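4. Fitting the curved cover panel

This section explains how to put the brown cover panel of the Clamitz bench on its base. Please read all steps one time before you begin. Sections 2 and 3 (base and inner rails) must be finished first.

You need:
Cover panel, brown
Red end plugs, in the small bag marked Bouzid
Soft cloth
Blanket or piece of carpet

The plugs are pushed in by hand. Do not use a hammer for this section.

4.1 Preparing the place

1. Choose a flat floor with enough free space that you can walk to every side of the panel. On tiles, sweep first. Small grains of sand will scratch the finish very quickly.

2. Lay the blanket next to the base, and keep it there until section 5. You will put the panel on it if you must stop.

3. Take the panel out of its carton with 2 persons. Hold it by the rim, never by the raised ridge.

CAUTION: The panel can slide when it is leaned on a smooth floor. Keep feet and fingers away from the lower rim while it is moved.

4.2 Leaving the panel to rest

A panel which was stored in a cold room is stiff and does not bend well. Leave it in the room where you will work for around 20 minutes. In winter a longer time is better. Do not put it near a heater - the surface can become dull, and this cannot be polished away.

4.3 Placing the panel

1. Lift the panel over the base and lower it slowly, with the ridge on top.

2. One person puts a flat hand on the panel, near the ridge, and presses lightly. The other hand stays on the rim and feels if the edge is sitting evenly.

3. Move the panel by small pushes until the rim touches the base on both long sides. If one side stands up, lift the panel again and start from step 1. Do not force it down.

4. Take one red plug and find the first hole under the rim. Push the plug in with the thumb until its head is level with the surface.

5. Put the second plug in the opposite corner, then the remaining ones. There are 4 plugs in total, one for each corner.

NOTE: A plug which goes in too easily is probably in the wrong hole. The holes for the Emville side table are a little wider and are not used here.

4.4 Checking

Press on the ridge with the flat hand, first in the middle and then toward the ends. The panel may give a little, but it should not click. If it clicks, one of the plugs is not fully in.

Wipe the surface with the dry cloth. Finger marks go away easily on the same day. For older marks use Vatisis cleaner or a cloth with a little water, and dry the panel afterward.

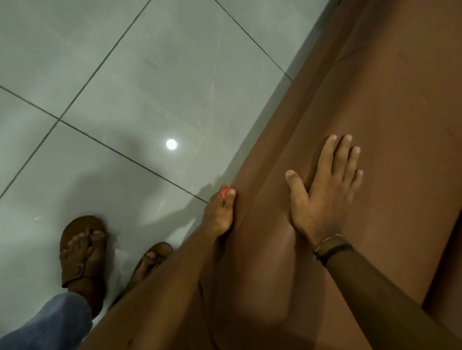 Keep the small bag, also when it is empty. The number printed on it is needed when you order new plugs.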